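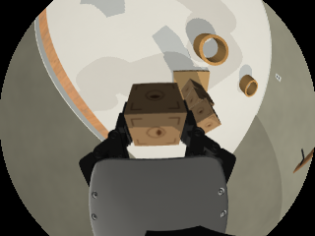

Figure 1. Large wooden cube, with a few other wooden objects on the white tabletop.

Do wooden blocks make children better at maths?
A project report by Rosine Bouvier
Module: Claims and Evidence in Early Childhood

Why I chose the question

My little brother was given a set of Fisier blocks when he was a toddler, and the lid of the tub said they would "grow his number brain". He is now at secondary school and hates fractions. One boy proves very little, but the lid stayed in my mind, and when we were asked to pick a claim that people repeat without checking I already had mine.

The claim comes in different sizes. In its small form it says that children who build things tend to do well at tasks involving shapes and space. In its large form it says that buying a set of wooden blocks will improve a child's maths. Shops and parenting sites slide from the first to the second in the space of a paragraph, and I wanted to see what happened in between.

What I did

The project had two parts. I read what sellers and websites say about blocks, and I gave a short questionnaire to parents. I had also hoped to sit in on sessions at Havham nursery and time how long children spent at the block corner. The nursery agreed at first and then changed its mind in October when it was short of staff, so the observation part was dropped. I think the report is weaker without it.

For the reading I kept to pages that a parent would find by typing a simple question into a search box. That meant the Fisier website, the catalogue from Chauvin, which is the toy shop on Havham high street, and a parenting site called Dronodia that a lot of the parents said they used. I copied out every sentence that linked blocks to learning and wrote beside it what evidence was given.

The questionnaire went home in book bags. I got 62 back. It asked what toys were in the house, who had bought them and why, and whether the parent thought blocks had helped with numbers. There was a blank space at the end for anything else, which turned out to be the most useful bit of the whole form.

What the sellers say

Fisier makes three promises on its front page: better counting, better focus and "a head start at school". None of them has a source next to it. I wrote to the address on the site asking what research they were based on and received a thank-you for my interest and a discount code. I wrote again and had no reply.

Chauvin is more careful. The catalogue says that blocks "may support early maths", and "may" is doing a lot of work. When I asked in the shop, the woman at the till said it was well known. I asked who knew it and she said the teachers did. She was friendly about it and I felt a bit rude for pressing.

Dronodia had the longest article. It does mention studies, though it gives no titles and no authors, so I could not look any of them up. It says children who played with blocks "went on to score higher". Higher than whom is not stated. The same article has links to buy blocks all the way down the right-hand side.

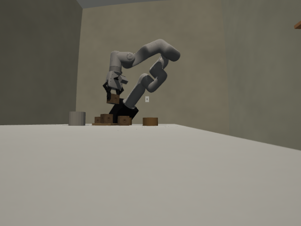 The trouble with "went on to score higher" is that it would be true even if blocks did nothing at all. Families who buy a good set of wooden blocks tend to have some money to spare. They may also have more room on the floor, more books, and a parent at home with the time to sit down and play. Any of those could help a child with numbers. To separate them you would have to give blocks to some families and not to others, choose by chance who got them, and then test all the children later on. It can be done, but it is slow and dear, and a toy firm has no great reason to pay for it when the lid of the tub already says what it wants.

Another problem is what gets called maths. A child who can copy a tower from a drawing is using her eyes and hands in a clever way. I don't doubt that practice helps with that. Whether it helps her to share sweets fairly or to do take-aways is a separate question, and the articles I read treated it as the same one.

What the parents said

Most parents believed blocks helped. When I looked at the reasons they gave, though, very few had seen any change in their child. They had read it, or been told it by a grandparent, or, as one put it, "it stands to reason". Several said they felt guilty about plastic toys and that wood seemed more wholesome. I had not asked about plastic.

Parents who had paid the most for their blocks were also the surest that they worked. My form can't show why. It could be that dear blocks really are better. I think it is more likely that people who have spent a lot want it to have been worth it, and I would want to know that before I put any weight on what parents tell researchers.

The blank space brought in some very honest answers. A father wrote that his daughter used the blocks only as food in a pretend café. A mother wrote that hers were under the sofa. Another said the best thing about them was that they kept her son quiet while she cooked, and that if they also taught him to count she would take it as a bonus.

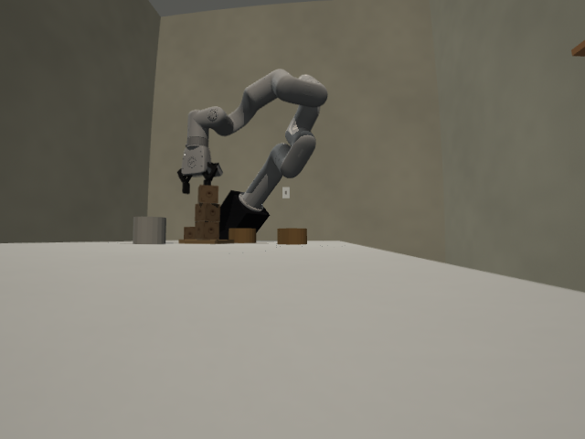

I should be as hard on my own work as on the lid. The questionnaires came back from people who like filling in questionnaires. I wrote the questions myself, and one of them ("Do you think blocks have helped your child with numbers?") more or less asks for a yes. I gave no tests to any children. My tutor also pointed out that I went in hoping to find nothing, which is fair. I tried to correct for it by asking two classmates to read the sellers' sentences without seeing my notes and mark which ones had evidence. They agreed with me on nearly all of them, but they are my friends and they knew what I was after.

Where this leaves the claim

The small claim seems reasonable to me. Building things is likely to make you better at building things, and perhaps at some kinds of puzzle. For the large claim I found no support in any of the places a parent would look. There may be good research behind it in journals I could not get into from the college library. If so, the people selling the blocks have not troubled to point to it.

I would still buy blocks for a small child. They last, they can be handed on, and children plainly enjoy knocking them down. I would not pay extra for the words on the tub.

Things I would do differently

Ask about the play before asking about the maths. Reword the leading question. Get the nursery's agreement in writing, and have a second nursery lined up in case. Ask how long the family had owned the blocks, which I forgot, so I can't say whether the ones under the sofa were old or new.

The questionnaire and the copied-out sentences from Fisier, Chauvin and Dronodia are in the appendix. Parents' names have been taken off.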